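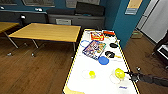 Equipment > Handling & Sorting > Tabletop Arms > Florent 2

Tagged: Arms & Grippers, Light Payload, Budget Planning

Florent 2 single-arm tabletop handler

The Florent 2 picks things up and puts them somewhere else. If you have read other product pages in this category you may have been promised a transformed workplace. We can offer you an arm, a two-finger gripper, a controller the size of a bread bin and a cable that is always slightly shorter than you'd like (order the longer one, it's on the accessories page).

It was designed for mixed small goods: fruit, tubs, lids, boxed games, the sort of stuff that never arrives in a tidy row. Customers use it for returns sorting, kitting, and teaching students that a lemon is harder than it looks.

What it costs, and then what it costs

The arm is the number everybody puts in the spreadsheet. Fernanda Torres in our planning office has read a great many of these spreadsheets and would like you to add a few lines before you send her yours.

Gripper fingers. They wear. The standard black set is fine for rigid plastic and produce. Thin flat objects such as lids and rings want the narrow Pešek fingers, sold separately, and if your work includes a lot of them you should buy those at the start and skip the month of watching the standard ones chase a lid across a table.

Table. The arm does not come with one. Any firm, level surface will do. A matte top gives the vision system an easier life than a glossy one, and clear containers on a white top are the hardest thing you can ask of it. Plenty of customers ask it anyway. Budget extra setup time.

Spare objects. You will want duplicates of whatever you are handling. Plastic food is cheap and does not go off in August.

Software. The Vultus vision license covers one arm for one year. The second year is the line most often missing from the budget, and the one your finance department will ask about with a particular expression.

People. Someone has to own the thing. Plan on part of a real person's week, preferably a person who has been told.

In brief

Arms per station: 1 (a station can be extended to 2)
Setup and training: 15 hours, on site
Price, arm with standard gripper and controller: $1,388 per month on lease; purchase by quote
Lease term: 2 years
Compatible fingers: standard, Pešek narrow, Mukis soft pad

Common questions from buyers

Can we start with one and add another later? Yes. Leave room on the far side of the table and tell us when ordering, so we send the shared controller. Swapping controllers afterward is possible and no fun for anyone.

Does it need a fence? That depends on your own risk assessment, which we can't write for you. We can send the force and speed data you'll need to write it.

Is the Mukis pad worth it? For soft fruit, yes. For boxes, you are paying extra for a gentle handshake.

When should we order? Orders placed by the end of March ship before summer. Everyone else joins the queue with the universities, who all discover their leftover money in the same week.

Quotes are good for one quarter. Send your object list along with the request, including the awkward ones you were planning to mention later.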